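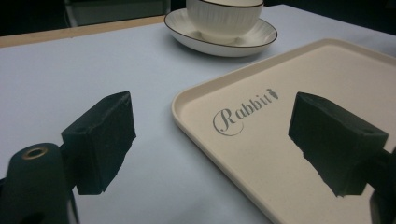
Table with the cloth on.

Cross-country league > Results and scoring > Heydari Trophy, Norkstead fixture: team scores

fellside_ted
Has anyone gone through the senior women's team result from Norkstead? Published scores have Cergate ahead of Brunport by two points. I get them level if number 735 is left in.

She finished 11th overall and is in the individual list, but she isn't in the team scoring and everyone behind her has been moved up a place. Cergate had four of their scorers behind her and Brunport had two. Put her back and Cergate go up four points, Brunport go up two, and it's a tie.

I'm not with either club. I keep my own spreadsheet of the league and it no longer agrees with the official one.

mudlark
She was running as a guest. Guests are taken out of the team scoring, always have been.

fellside_ted
She was down as a guest on the start list. In the provisional results she was down as unattached. Those are two different things under the league rules. A guest doesn't count for anything. An unattached runner who has paid the league entry keeps her finishing position and doesn't score for a team.

Parviz Heydari
The distinction is correct but I don't think the conclusion follows. "Keeps her position" is in the section on individual awards. The team section says that scoring positions are worked out "among eligible club members", and an unattached runner is not a club member. So she comes out either way and the published score stands.

kestrel_b
That is one reading. It isn't the one used at the October fixture. There was an unattached runner well up the field that day and the team positions were not closed up behind her. I checked against my own club's total and it only works with her left in.

mudlark
Which race?

kestrel_b
Senior women, Brunport course, the one with the double loop of the plantation.

Parviz Heydari
Then the October result is wrong, or this one is. I'd prefer to see October corrected, since I think the rule is clear, but I accept they can't both be right.

quarterspike
Can I ask a basic question. Why close up the positions at all? In our county championship the incomplete teams stay in and displace everyone else. You finish 40th, you score 40. It's less work and anyone can check it from the finish sheet.

fellside_ted
Depends on what you want to measure. If incomplete teams and individuals stay in, a club's score is affected by people it isn't competing against. If they come out, you have to renumber the whole race every time an entry is queried, as now. This league removes guests and unattached (or doesn't, see above) but leaves incomplete clubs in. So it's a mixture.

quarterspike
That seems like the worst of both.

Parviz Heydari
It's common enough. The incomplete clubs stay in because a club can have a fifth scorer who is still out on the course when the first sheets are done. Five to score in the women's race, and at Norkstead the last finisher in one team was a long way back. You can't renumber until the funnel is shut.

mudlark
If it was a tie, who gets it? Because if Cergate win the tie-break there's nothing to argue about for the trophy, only for the league points.

kestrel_b
Tie-break is the better last scorer. Brunport's fifth was in ahead of Cergate's fifth by my watch, but not by much. So it does matter.

mudlark
Ah. Right.

Homa Tehrani
I do the results for the league. Taking these in order.

735 was entered as a guest by her previous club. Her entry was changed to unattached before the race, with the fee paid, and the start list had already been printed. Unattached is her correct status.

The software has one tick box for "exclude from teams" and it was ticked when she was a guest. It was not unticked. In October the box was not ticked for the unattached runner. So the two fixtures were handled differently, and neither was a decision on the rule.

The wording Parviz quotes is accurate. There is also a note in the appendix, with the worked example, that shows an unattached runner left in and the positions behind her not closed up. The example and the rule don't agree. I've asked for a ruling and the Norkstead team scores are now marked provisional. Individual results are not affected.

Parviz Heydari
Thank you. I hadn't looked at the appendix. I would still say a rule outranks an example.

fellside_ted
And I'd say the example shows what the people writing the rule meant by it. But I'm content with provisional.

kestrel_b
Homa - will October be reopened if the ruling goes Parviz's way? It would move my lot up one in the table, I think.

Homa Tehrani
The appeal period for October has closed. I'll ask, but I wouldn't expect it.

quarterspike
You finish 40th, you score 40.

Last edited by fellside_ted, 29 Jan 2020: corrected Brunport total in first post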